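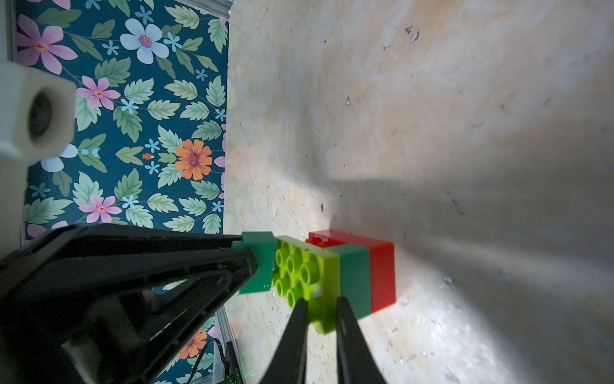

Altard list digest, Wednesday evening, on the brick sorting thread: a member in Cheema wrote to say that sorting by color is a waste of a weekend and that anybody who has ever dug for one particular red piece in a tub of red pieces will tell you the same. Sort by shape, they said, and let the colors fall where they want.

I've been chewing on that since I read it over dinner, and I want to stick up for the color people a little bit (I am one, so take it for what it's worth).

Here's the original so you don't have to go hunting in the archive:

> Hi all, new-ish here. I bought a mixed lot at the Nirkix
> swap in March, 34 pounds of it, and it's been sitting in
> the hall ever since. My kids want to build NOW and I want
> to get it sorted first. Color or shape? Also, do you take
> apart all the little stuck-together bits before you sort,
> or just toss them in as they are? There must be 400 of
> those alone. And what do you use for drawers?

OK! So, color. If you've got kids building, color is how they ask for things. Mine have never once asked me for a two by four. They say "I need a green one" and then they get mad that it's the wrong green. Lime and teal go in separate bins at our house for exactly that reason, and I will die on that hill. Shape sorting is great if you're a grown-up building from instructions, and I can see why the Cheema method works there. It did nothing for us.

On the stuck-together bits, please take them apart first. I know, I know. But if you've got a lime one with teal on both ends and a red one hanging off the side, which bin does it go in? You'll stand there holding it. We did ours on the floor over a couple of evenings with the radio on and it went faster than I expected. Start with the big bricks, they pop right off, and save the thin plates for when you've got some fingernail left. A separator tool helps a lot with those.

Oh, and sweep before you dump anything out. I didn't, and I was picking crumbs and grit out of the studs for a week.

Drawers: we have the Jandetti ones, the 40-drawer cabinet. The small drawers are too small for the eight-stud bricks once you have any real number of them, so those live in 2 old dishpans under the bed. If I did it over I'd buy fewer drawers and more dishpans.

Has anybody tried washing a big lot in a mesh bag? Mine are still kind of grubby and I'm scared of the machine.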